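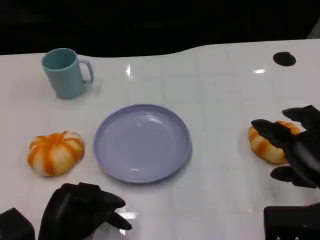 How should gray marks be removed from the glossy table before the tableware and play food are set out again?

Wipe the surface with a soft cloth and lukewarm water containing a small amount of dish soap, then dry it at once with a second cloth. Scouring pads and powder cleaners must not be used on this finish.

Ticket 652
Product group: Emia tableware and play food, used on a glossy white table
Submitted by: Carrillo Learning Center, activity rooms
Handled by: Drurner Customer Support
Priority: Normal
Status: Closed, with one item carried over

Summary of the report
The center reported gray marks on the tabletop, strong reflections from the ceiling lights, and small pieces rolling away during table-setting activities. The marks were first noticed in June. The center asked whether the marks were damage to the finish and whether the tableware had caused them. It also asked for advice on placing the set so that the pieces can be seen clearly from the front of the table.

Entry 1, 9:15 a.m.
Request received and assigned. The center was asked which cleaner is in use, whether the marks can be felt with a fingertip, and whether the tableware is dragged or lifted when it is moved.

Entry 2, 11:40 a.m.
Reply received. The marks cannot be felt. They are short and mostly lie in the middle of the table. The plates are usually pushed into position. The cleaner in use is a general spray from Prinotov, applied at the end of the day and left to dry without wiping.

Entry 3, 1:05 p.m.
Support advised that marks of this kind are normally residue that has collected under the rim of a plate as it is pushed across the surface. The center was asked to suspend use of the spray on this table, clean one small area by the method given at the start of this page, and report the result. A plate base should be washed at the same time, or it will leave fresh marks on the clean area.

Entry 4, 3:30 p.m.
The center confirmed that the test area came clean. Cleaning the full surface took more than 40 minutes, as the lines between the squares held residue and had to be wiped separately. A faint mark remains near the front edge. The center does not consider it a fault.
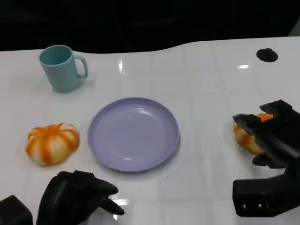
Reflections were the second point in the report, and they were reviewed separately from the marks. A glossy surface will return light from any ceiling fixture directly above it, and cleaning will make the effect stronger. The center had considered covering the table with a cloth, but this would hide the lines that staff use as a guide when setting out places. Support recommended keeping the present layout. With the lavender plate in the middle and the pale teal mug behind it and to the left, handle turned to the right, both remain easy to tell apart from the white surface. The striped pumpkin to the left of the plate also stands out well. If the reflections are still a concern, the table may be turned or moved a short distance away from the fixtures.

Entry 5, 9:50 a.m., following session
The center turned the table and reported that the reflections were less troublesome for seated users. It does not wish to order a mat. The reflection portion of the ticket was closed.

Entry 6, 10:20 a.m.
The center asked whether the pale mug could be replaced with a darker one. Mugs in the Emia range are supplied under part 98 in the standard color only. The request was forwarded to the product office as a suggestion — no commitment has been made.
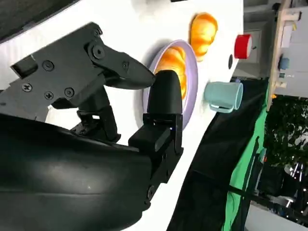 CATEGORY: LOOSE AND ROLLING PIECES

Round items will roll on a smooth surface when they are placed on their sides. Cups and similar pieces should be stood upright unless the activity calls for them to be laid down. One laid on its side, as the red piece is, should be kept well away from the table edge. The croissants may be used on the plate or directly on the table. Pieces placed directly on the table should have a clean base, for the reason given in Entry 3.

The center reported that a cup had rolled to the floor on two occasions. No breakage was found. Support advised the following:

1. Set the plate first and leave it in place. Arrange the other pieces after it.
2. Lift plates and mugs when changing their position. Do not push them.
3. Place pumpkins on their flat side, with the stem upward.
4. Return small pieces to their storage box before the table is wiped.
5. Check the floor under the table at the end of each activity.

Entry 7, 2:10 p.m.
The center asked for a replacement storage box, as the lid of the present one no longer closes. Order 900 was opened for this item. The box is out of stock, and the order has been carried over to the next delivery.

Entry 8, 4:00 p.m.
The center confirmed that the cleaning instructions have been placed in the activity room binder. Ticket closed. If marks return after cleaning by the stated method, please reply to this ticket and state where on the table they appear. Questions about the storage box should quote the order number.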